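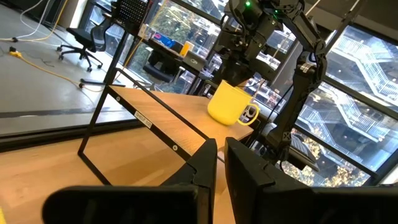 Workplace Inspection Checklist: Storage and Kitchenette, Galtbridge Community Centre
Inspection date: Monday, April 3, 2023
Inspector: Kimutai Rotich
Follows: March inspection

1. Exits and corridors
Rear exit clear to full width: Yes
Exit sign lit: Yes
Comment: Door closer is slow to latch. Work order 331 remains open with Stanciu.

2. Shelving and stored goods
Units level and stable: Yes
Heavy items stored below shoulder height: No
Comment: Cartons of copy paper in Room 7 are to be moved to the lower level. Load labels are missing from three bays.

3. Electrical
Test tags current: No
Comment: Kettle and urn tags have lapsed. Both items are withdrawn from use until retested.
Power boards off the floor: Yes

4. Floors
Free of trip hazards: Yes
Comment: Vinyl lifting at the kitchenette threshold, first noted in March. Temporary tape is acceptable for 9 days only.

5. First aid and chemicals
Kit sealed and in date: Yes
Safety data sheets on hand: Partial
Comment: No sheet held for Cletik floor cleaner. Supplier to be contacted.

6. Fire equipment
Extinguisher gauge in the green: Yes
Fire blanket accessible: Yes

Overall result: Satisfactory, subject to the corrective actions noted at items 1 to 5.

Recent items
Lotside car park lighting review
Manual handling refresher dates
Hazard report form
Evacuation diagram, ground floor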